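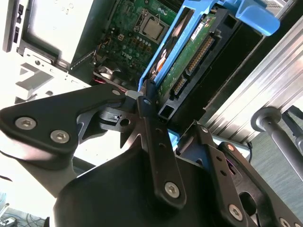 About us

Hestard is a small company with one subject: how robots should take apart office computers. We write working rules for this job, we test them in our own workshop in Baststead, and we help other workshops to put them into use. We also refurbish and recycle computers ourselves, so every rule we publish is a rule we must live with on our own benches.

How we began

The company started as an ordinary repair shop. Offices brought us their old desktops, and we took out the drives, the memory and the boards by hand. When we bought our first robot arm, we had a manual for the arm and a manual for the gripper, but we had no text which told us how the two should behave inside a computer case. Who may be near the bench? What comes out first? What must the robot do when it feels a resistance it did not expect? We wrote the answers on paper and taped them to the wall. After one year there was more paper than wall, and this became the first edition of our rulebook.

The Hestard Bench Rules

The rulebook has now 183 rules. Some of them are one line long and some need two pages. It is divided into 3 parts: the bench, the machine and the data.

The part on the bench is about the place of work. It says how a computer is fixed before anything touches it, how the power is removed and checked, and where a person may stand while the arm is moving. It also has a chapter on floors and cables, which visitors find boring until they work with us for a week.

The part on the machine is about the arm and its fingers. For each kind of component we write down from which side to approach, where it is allowed to hold, and where it must never hold. A drive in a plastic carrier is held by the carrier and not by its circuit board. A cable is released at the connector and never pulled by the wires. Gold contacts are not touched. When the gripper meets more force than the limit for this component, it stops and it waits for a person. It does not try a second time by itself.

The part on the data is the strictest. A drive that leaves a computer receives a number before it leaves the bench, and from this moment it is always in one of two conditions: in a locked box or in front of somebody who signed for it. We made this part together with Vlachopoulos, a firm that does secure erasing of drives, and they still read every change before we print it.

How we write a rule

A new rule begins as a note from the person at the bench. It can be about a near miss, a broken clip, or only something that felt wrong. We then try the proposed rule on 100 computers. If it slows down the work very much, we do not throw it away, but we look for a simpler way to reach the same safety. If the people at the bench can not explain the rule in their own words, we write it again — this happens more often than we like to admit.

Rules are also removed. Every May we close the workshop for two days and read the complete book aloud, and each rule must have somebody who is ready to defend it. Last time eleven of them had no defender.

Our rules do not replace the law or the official safety standards for robots. Those come first, and a workshop must know them before it opens our book. We cover the small decisions which come after.

Training and visits

We teach the rules in a course called Zomance, at our place or at yours. The participants work with real desktops, first by hand and then with the arm, so that they learn what the machine should feel before they set its limits. Until today 700 people have finished the course. Most come from recycling centers and from company IT departments, and a few come from technical schools, for which we have a lower price.

Please wear closed shoes when you visit us, and leave rings and long necklaces at home. The arms are switched on at 9 in the morning. We ask guests to be here a quarter of an hour before, for the safety talk.

Working with us

If you have a robot on a bench and no rules for it, write to us and tell us what you take apart. We will send you the part of the book that fits your work, and we would be glad to hear where it is wrong. Corrections from readers are printed in the next edition, with the name of the workshop that sent them.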